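3. Bench layout and collection of demonstrations

3.1 Setting

The arms were built and run in the shared workshop at Broltby, where members pay for bench space by the month. Two arms of the same design were printed and assembled there over one winter, using Lanz servo modules at every joint and a controller board that had first been laid out for a camera slider. The parts list is given in the appendix. Each arm carries a small camera close to the gripper, and a further fixed camera covers the table. All the streams are written to the same disk by the Zosmont logger, which we changed only so that it would start and stop from a foot switch.

We chose burger assembly as the test task. The items are cheap and easy to store, and they differ a good deal in how they need to be held. Work at the bench began in February and was mostly done in the evenings, when the laser cutter was off and its extractor did not shake the table.

3.2 Layout

The items are kept in clear plastic containers grouped by type, and the burger is put together on a tray between them. Figure 4 gives wrist and fixed views of the layout.
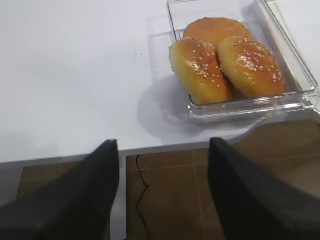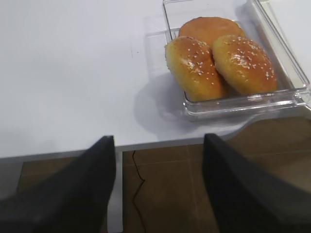
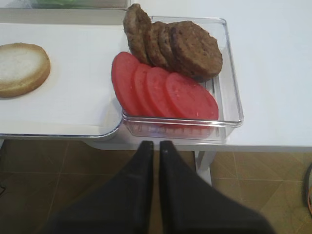
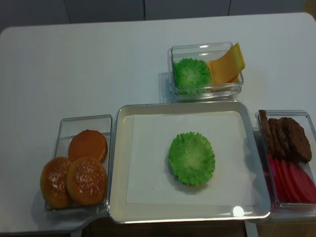
Figure 4. The bench during collection. The first three views are from cameras at the gripper; the last is from the fixed camera.

Placing the containers took longer than we had planned for. In our first layout they stood in a single row along the back of the table, and the arms reached the far ones only with the elbow almost straight, a pose in which the printed links flex and the fingertips drop. We moved the buns to the left of the tray and the patties and tomato to the right, and left only the lettuce and cheese behind it, as the fixed view shows. Standing the patties on edge, with the tomato slices fanned in front of them, gave the fingers an edge to close on. When we had tried laying them flat in a pile, the operator usually picked up two at once. The seeded tops and the plain bun share one container, so the policy has to pick the right part by its look as well as by its place.

3.3 Procedure

An operator drove both arms by means of a pair of smaller leader arms clamped to the next bench. One demonstration ran from a bare tray to a closed burger. We asked operators to work at a steady pace and not to correct small errors of alignment, but to stop the recording if an item fell off the table. After each demonstration the containers were filled again by hand. We made no attempt to put the items back in exactly the same position, and the spread in starting positions seen in the data comes from this — no further randomisation was added.

In all, 139 demonstrations were kept. Another 9 were thrown out, 5 of them after a finger pad came unstuck during the grasp and the rest after the logger dropped a stream. The pads were then fixed with contact adhesive in place of double-sided tape and gave no further trouble.

3.4 Wear and upkeep

The shoulder gears were the weakest part of the build. They were printed in nylon, and after 8 evenings of use the play at the fingertip could be felt by hand. We replaced them with Prukov steel gears of the same pitch, which meant boring out the hubs on the workshop lathe. Demonstrations recorded before and after the change were pooled. We did not test whether a policy trained on the later ones alone would do better.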